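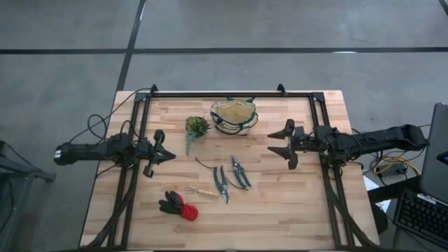

双臂装袋任务：完成判定放在策略里面还是外面？

楼主 Bethel Abera 发表于星期四

大家好，中文不是我的母语，有写错的地方请指出，我会改。

我们小组在做园艺用品装袋：剪刀、手套、小耙子，都放进一个敞口的布袋。方法的名字叫 Ivier，主要想法是给双臂策略外面加一个很小的完成判定网络。它只看固定相机的画面，输出一个分数，分数高于阈值，两只手臂就退回起始位置。

训练用了862条遥操作示范。评测的时候，每个版本做200次。没有判定网络的版本，手臂常常在袋口上面来回移动，不知道应该停。加上判定网络以后，这种情况少了很多，但是有新的问题：有时候它停得太早。

我想请教两件事，按顺序写在下面。

一、判定网络的标签怎么做比较合理

现在我们是人工看录像，标出“已经完成”的第一个时刻。两个人标的结果不完全一样，差别主要在手套：手套软，一半在袋口外面的时候，算不算放进去了？
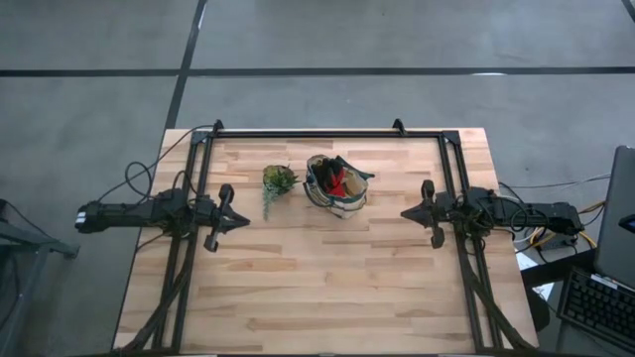

二、阈值要不要随物品改变

目前所有物品使用同一个阈值。我试过每种物品单独设，结果好一点，可是这样调参数的人就知道了答案，我觉得对别的方法不公平。

回复 1楼 Brollel

问题写得很清楚，中文没有毛病。

我不太同意外加判定网络这个思路。策略自己应该能输出终止动作，你们的示范里面如果包括退回的那一段，模型就能学会。外面再加一层，等于多了一个会出错的地方。你们试过把示范结尾留长一点吗？

回复 2楼 楼主

谢谢。试过，八月份的时候每条示范结尾多留了2秒静止。结果是策略学会了“不动”，在任务中间也会停下来，特别是夹爪靠近袋口的时候。从固定相机看，夹爪尖有一部分被袋口边缘挡住，画面和“已经放完”的样子很接近。
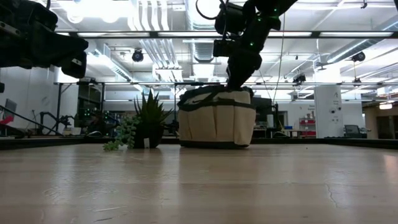
所以我认为这不只是示范长度的问题，是单个视角的观测本身不够区分。手腕相机的图像我们也输入给策略，但是判定网络没有用，这一点也许应该改。

回复 3楼 Sultana

同意楼主关于静止帧的说法，我们做叠布的时候也遇到过，后来把静止帧删掉大部分才正常。

不过我有一个别的疑问：袋子旁边的植物是一直放在那里的吗？如果它的位置跟袋子总是一起变化，判定网络可能在看植物，没有看袋子。建议做一个遮挡测试，把植物那一块涂灰，看分数变不变。

回复 4楼 楼主

这个建议很好。植物是作为干扰物放的，按计划它应该独立摆放，但是我回去查了记录，很多次它都在袋子的左边。涂灰测试昨天晚上做了，分数下降不大，可是确实下降。我会重新采一批，把植物的位置打乱。

补充一张退回以后的画面，判定网络的输入就是这种角度。
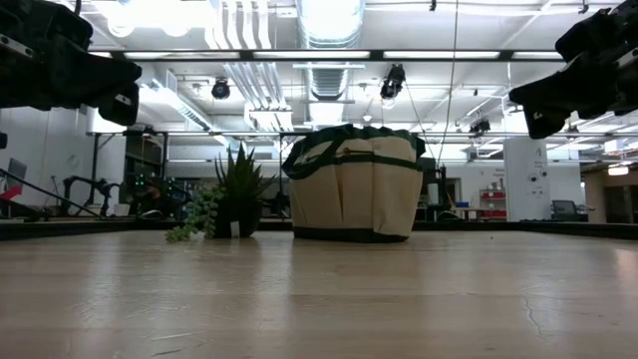
图4 双臂抬高，未接触布袋和植物

回复 5楼 Bemel

我站在1楼那边。看图4这个角度，袋子里面有什么是看不到的，那判定网络根据什么说“完成”？我猜它学到的是手臂姿态：手臂抬起来了，所以分数高。这样的话200次评测里面的提高，可能只是因为多了一个按时间收手的规则。请加一个对照：固定时间到了就退回，不用任何网络。

回复 6楼 楼主

Bemel 说的对照我们做过一个简单的，固定在第90秒退回。它比没有判定好，比 Ivier 差，差距比我希望的小。这个结果我原来准备放在附录，现在想应该放进正文。

关于手臂姿态，我不能完全反驳。判定网络看的是连续多帧，不是一张图，所以物品进袋的过程它有机会看到，但是我没有证据说它真的用了这个信息。

回复 7楼 Brollel

那就把手臂区域也涂灰一遍，跟 Sultana 说的植物测试放在同一张表里。如果涂掉手臂以后分数不怎么变，我收回1楼的话。

另外标签的问题还没有人回答你。我的意见：手套有一半在外面就算没完成，规则写死，两个人都按这个标。

回复 8楼 Sultana

标签我有不同看法。写死规则可以，但是边界情况应该单独记一类，训练的时候不用，评测的时候单独报告。不然两个标注的人会为了统一而统一，数字好看，信息没有了。

回复 9楼 楼主

谢谢各位。标签我先按 Sultana 的办法做，手臂涂灰和打乱植物位置下个星期一起做，有结果在这个帖子里更新。Brollel 如果方便，请把你们终止动作的损失权重发给我，我想按你的设置再训练一次，这样比较才公平。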